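Vakine zeigt neue Arbeitstische mit gepolsterter Rückwand
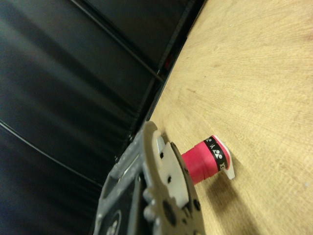 Helle Tischplatte vor schwarzer Polsterfläche.

Sandov, 2023-11-19. Der Möbelhersteller Vakine erweitert sein Programm für Werkstätten, Labore und Unterrichtsräume um die Tischreihe Basus. Die Reihe verbindet eine helle Holzplatte mit einer schwarzen, textil bezogenen Polsterwand. Sie ist ab sofort in 3 Breiten lieferbar.

Die Polsterwand dämpft Geräusche am Arbeitsplatz und schirmt ihn optisch gegen Nachbartische ab. Der Bezug ist abnehmbar und kann einzeln nachbestellt werden. Wand und Platte werden getrennt geliefert und vor Ort montiert. Für den Aufbau eines Tisches rechnet Vakine mit 18 Minuten, Werkzeug liegt bei.

Die Tischplatte wird im Werk Sandov geschliffen und matt geölt. Kleinere Kratzer lassen sich ausschleifen und nachölen. Ein passendes Pflegeset gehört nicht zum Lieferumfang, ist aber über den Fachhandel erhältlich.

Basus wurde im September zunächst an ausgewählte Kunden ausgeliefert. Nach deren Rückmeldungen hat Vakine die Befestigung der Wand geändert. Sie wird nun von unten verschraubt und kann auch nachträglich abgenommen werden, wenn zwei Tische gegeneinander gestellt werden sollen. Bereits ausgelieferte Tische werden auf Wunsch kostenlos umgerüstet.

Den Vertrieb übernimmt der Objektausstatter Asante. Die erste Serie umfasst 400 Tische. Der Preis beginnt bei 1.198 Euro je Tisch inklusive Polsterwand, zuzüglich Versand. Schulen und öffentliche Einrichtungen erhalten Angebote auf Anfrage.

Datenblätter, Stoffmuster und Pressebilder können bei der Pressestelle von Vakine in Sandov angefordert werden. Abdruck honorarfrei, Belegexemplar erbeten.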